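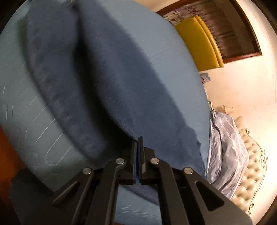
Morning, everyone. I'm Prasanna, I look after the grasp planner at Tadus, and I've got 12 minutes, so shout if I go too fast.

(Wait for the title to come up.)

Blankets, then. Our planner grew up on boxes, and with a box you pick two flat faces and close. With fleece there aren't any faces! You get a fold, and the fold has moved by the time you've worked out where it is.

First go: we asked the perception side for the highest point and grabbed there. Rangi Gilchrist wrote that in an afternoon and it was awful - lovely on a towel, hopeless on anything thick.

What we run now scores the ridges. Numel gives us a fold line, the planner tries 17 approach angles along it, and we keep the best 5. The training set is 1294 hand-held grasps, all tagged at Benbridge.

(Slow down here, people always ask.)

Yes, the wide lens bends everything. We leave the picture bent and fix the geometry in the planner. Flattening it first threw away the corners, and I wanted those corners.

Still broken: dark cloth with a deep crease. The depth guess goes wobbly and the fingers close too early. I've got a half-finished branch for that and I'll show the logs next, if the laptop behaves.

(Switch to logs. Then questions.)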